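Search reviews and guides
Reviews > Automation
Reading time: 4 min

Grurthorpe picking arm, long review: can it take over the dull job in our back room?

Mon 24 November

I run the packing side of a small snack shop that sells by mail. For years I read that robots will soon fold our shirts and wash our dishes. I do not believe much of it. But picking one bag from one bin and putting it in one tray, this looked to me like a chore that a machine should know how to do by now. So in March we rented the Grurthorpe arm with the two-finger hand, and we kept it longer than I had planned.

I will give my opinion early, for people who have no time. It is good at the boring half of the job. The other half still needs a person with warm hands and some patience.

Setting up

The arm came with software from Rajput, and the two do not feel like they were made by the same people. The arm itself is solid and quiet. The software asks you to name every bin, and if you make a mistake in one name you must start the list again. I made this mistake on the first evening, and then one more time the next morning.

It took 40 minutes to teach it the first bin. Later bins were faster. The manual is translated, like my reviews, so I cannot complain too loudly.

Moving trays

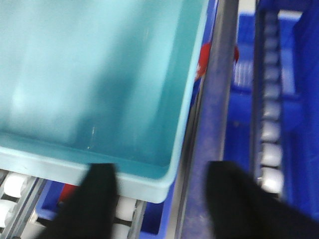
Trays are where I was the most pleased. A tray is stiff, it has a clear edge, and it does not change its shape when you touch it. Our teal one sits on the rollers with its thick rounded rim facing the fingers, and a rim like this is easy for the hand to find. The arm pushes it, pulls it, and lines it up with the next lane without drama. Over the whole rental it made 2,718 tray moves by its own counter, and I had to help so seldom that I stopped standing next to it.

The soft surface of the fingers must be wiped often. With a dusty grip it becomes weak, and the software does not tell you this. It only says "retry".

A word about noise, because my neighbors upstairs asked me. The rollers are louder than the arm. If your room has a hard floor, put a mat under the legs of the conveyor.

Picking the bags

Now the hard part. A box of tea would be a gift for this machine. We sell dried meat in soft bags, and a soft bag is a small enemy. It bends, it shines under the lamp, and it never lies the same way two times. When a bag lies flat in the middle of the bin, the arm takes it well. When it is twisted like a ribbon and goes up to the steel beam of the shelf, even I must think for a second where to hold it.

The arm counted 1,903 good picks of bags in the same period. It does not show the failed ones on the same page - you must open another menu, and this I find not so fair. My feeling from watching is that the difficult bags take most of its time. It tries, goes back, tries from the other side, and meanwhile I could have filled the order and drunk half of my coffee.

I also tested the softer finger covers from Fatano. They hold thin plastic better, but they are wider, so they are not comfortable near the wall of a bin. For deep bins I went back to the original ones.

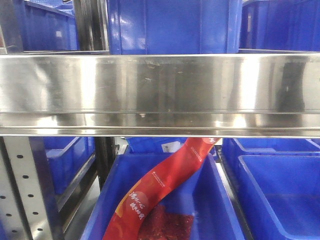

Who should rent it

If your goods are in boxes, jars or trays, I think you can rent it with a calm heart. If you sell anything in soft bags, ask for a trial with your own bags and your own shelves. Lollavia, the company that rented it to us, allowed 2 weeks of trial before the contract, and I would not sign with anyone who offers less.

And for the home? My sister hopes for a machine to put away the groceries. A kitchen is much less tidy than my shelves, and the arm already has trouble with my shelves. I told her to wait some years more.

We have extended the rental for the trays only. The bags I pick by hand, in the morning, with the radio on.

Shares: 40
Comments: 2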